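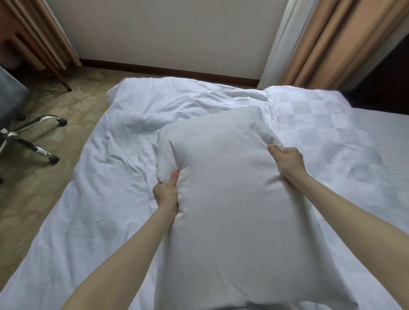
Recording Pillow Demos for a Home Robot Arm, Part 3

Posted November 16, 2021 by Zodwa Mabuza

If you followed the first two parts, you have a head camera that stays put when you nod and a laptop that saves clips without choking. Now comes my favorite bit: teaching by doing! We're going to record the pillow task for Allavar, the two-armed helper I've been building in my spare room since October.

What you need

A bed, one pillow, the head camera from Part 1, and the Grullden recorder script (version 14 or later, the older one drops frames). Roll your sleeves up past the elbow and take off your watch. My tracker lost the wrist constantly until I did that.

Step 1. Set the view

Stand at the bed and look down the way you would if you were really tidying up. Open the preview and check that both hands show up when you reach out. Mine kept missing the left one, so I tilted the camera down one notch and it's been great ever since.

Step 2. Start with open hands

Press record, then hold your hands over the bed for a slow breath before you touch anything. The script uses that pause to find your fingers. 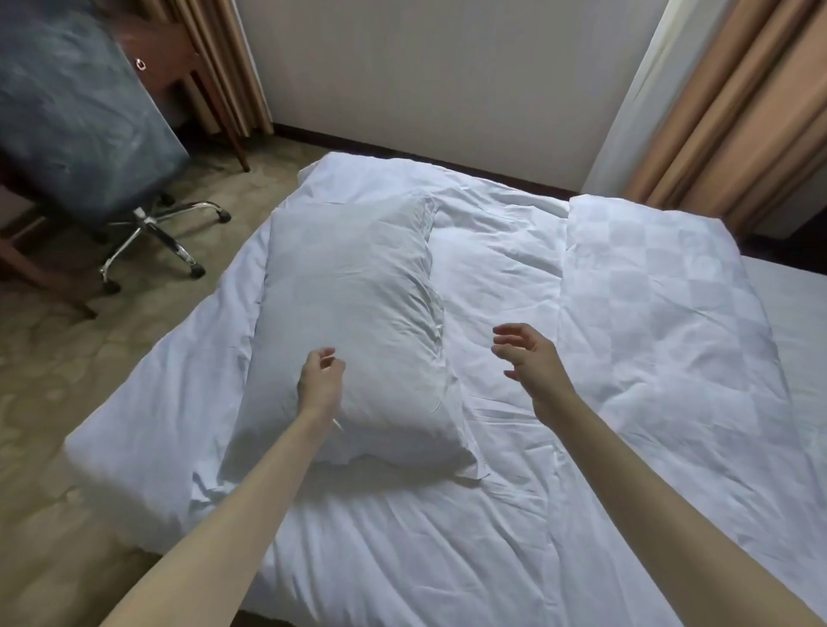

White on white is hard mode, by the way. My depth map went to mush on plain cotton, and a cover with a bit of woven pattern gave it much more to hang on to. Try both if you can, because you'll want both kinds in the set.

Step 3. Grip, lift, place

Take the pillow by its sides and squeeze enough to make a proper dent (the gripper pads on Allavar are soft, so a timid pinch teaches it nothing). Move it, set it down, let go completely, and pull your hands back. Then stop the clip.

Step 4. Mess it up and go again

Turn the pillow, bunch the duvet, start from the other side. I recorded 49 clips in one evening and kept 47. The two I tossed had my hair in them.

Step 5. Trim and export

Run the trim command, skim every clip at double speed, and export. My folder came to 2,090 megabytes, and the first training run is going on the desktop as I type. I'm so excited to see what it does with corners!

Part 4 will cover mapping hand positions to the grippers. Bring a spare USB cable.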